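Section 3: Putting the Cap Back On

Your Rasora pocket tube is small, slim and gifted at rolling under furniture. Work over a table.

1. Hold the tube near its lower end between thumb and index finger. Firm, but this isn't arm wrestling.

2. Pinch the cap with your other hand and bring it in straight.

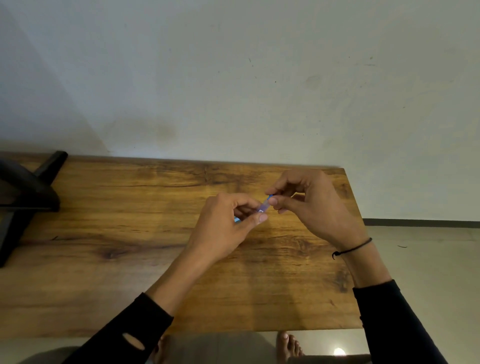 3. Press until you feel a click. If you feel a crunch, stop – you have gone in crooked. Pull the cap off and go back to step 2.

Note: The cap fits one end only. Trying the other end harder will not change this.

CAUTION: Do not use your teeth. Serkar sells replacement caps (part 257) but has never managed to stock replacement teeth.

Keep the capped tube away from children under 3, and from adults who like to click things in meetings.

Refilling is covered in Section 9.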